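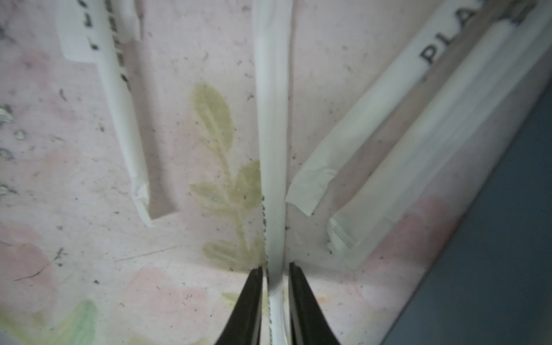 CHAPTER 5
Picking Up Thin Things

Home | Contents | Chapter 4 | Chapter 5 | Build Notes | Glossary

By Bogdan Pawlak
Mon 11 September

If your club is anything like ours at Liswood, you have spent the first four chapters grabbing blocks. Blocks are great! They have flat sides, they stay where you put them, and they forgive a gripper that comes in a little crooked. Now we get to the fun part. In this chapter your team will teach the arm to pick up a drinking straw, still in its paper wrapper, from a table with other straws lying near it.

A straw is long and narrow, so the fingers have to close in the right place and at the right angle. The wrapper makes things more interesting. Paper slides, it crumples, and a torn end can look a lot like a whole one to a camera that sits down by the wrist. Add a printed tablecloth with leaves and pink blotches on it, and your program has plenty of chances to mix up straw and background. White paper on a pale cloth is a hard test, and I love it for exactly that.

Our students call this the Killier task, after the practice arm we built it on. The first team to try it, back in January, wanted to write one big routine that did everything. They ended up splitting it into 2 programs, one for finding a straw and one for closing on it, and the work went much faster (and the arguments got much shorter). We'll do it the same way, using the Worari control board from Chapter 3.

Before you start, you should be able to:

- move the arm to a point above the table and stop there
- turn the wrist to match the direction of an object
- open and close the fingers slowly, in small steps
- save a wrist camera picture at each stop

Keep those pictures! By the end of the term our club had around 2000 of them, and looking back through the missed grabs taught us more than the good ones did. Write a short note with each miss: where the fingers closed, and which way the straw was lying.

Section 5.1 begins with the wrist angle. Lay a single straw on a plain sheet of paper first, then bring out the cloth once your team can line up with it from any direction.

Related sections
Chapter 4: Blocks, Cups, and Corners
5.1 Matching the Wrist to the Straw
5.2 How Hard to Squeeze
5.3 Busy Backgrounds
Team project: The Kassa Sorting Tray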